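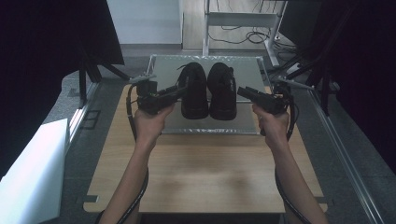
Which gripper is better for putting a pair of shoes on a tray, the Tomar or the Sunent?

The Tomar, if the pads are fresh. With old pads the Sunent drops fewer.

That was the answer Renu Bhatt had written in the first line of her report in October, and Lalit Goel wanted her to change it.

"They'll read the first half and stop," he said. He was standing behind her chair with his coat on. It was twenty past six. "Promuto is paying for a comparison. They want a name."

"I gave them a name."

"You gave them a name and an if."

Renu scrolled down to the table. There were 3,859 rows in it, one for each grasp. Most of them were hers. She could tell her own rows by the times, because Lalit never started before ten and she never worked past lunch if she could help it.

"Look at the left column," she said. "The Tomar is ahead until the pads start to lift. Then it slides. You can see where I changed them, and it's ahead again."

"So tell them to change the pads."

"How often?"

He didn't answer. He pulled over the other chair and sat down without taking the coat off.
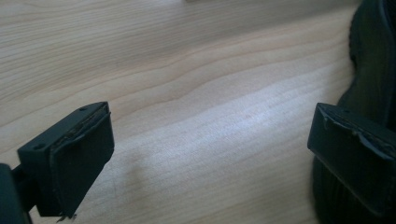
The pads always went along the top edge first. Renu had tried two kinds of glue, and the second kind held a little longer and smelled worse. She had asked Stultaneo, who sold the pads, what the expected life was. They wrote back that it depended on use. She had printed that email and pinned it over the sink.

"My hands are part of it too," she said. "I squeeze harder when it starts slipping. I don't decide to. So the numbers for the worn pads are better than they should be."

"Put that in."

"I thought you wanted it shorter."

"I want the first line shorter. You can put what you like on page 29."

She laughed, and he looked pleased with himself. He had come to Promuto's attention by being easy to deal with. She knew the work came in because of him, and she knew he had never once read a report of hers past the summary. Both of these had been true for years.

"When you did yours," she said, "the afternoons. Did you change the pads when I asked you to?"

Lalit looked at the table on the screen.

"Mostly," he said.

"Mostly."

"There was a day I ran out. I kept going."

"Which day?"

He thought it was the one when the heating failed. She found it and sorted the rows by time. The Tomar's misses began a little after two and got closer together until he went home. She had spent a week on those rows. She had checked the controller, and then the cable, and then she had taken the whole hand apart on a towel.

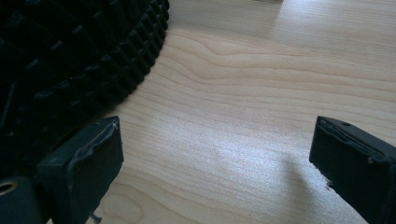
One of the runs, with worn-looking pads on the fingers.

"I should have said," Lalit told her.

"Yes."

She marked the rows and moved them to a sheet of their own. The totals shifted a little toward the Tomar. She changed the first line so that it said the Tomar, with pads replaced on schedule, and under it she wrote that the schedule was not yet known and would take another round of tests.

Lalit read it over her shoulder, all the way to the end of the paragraph.

"They'll have to pay for another round," he said.

"They will."

He took off his coat and hung it on the door. Then he asked her where she kept the glue.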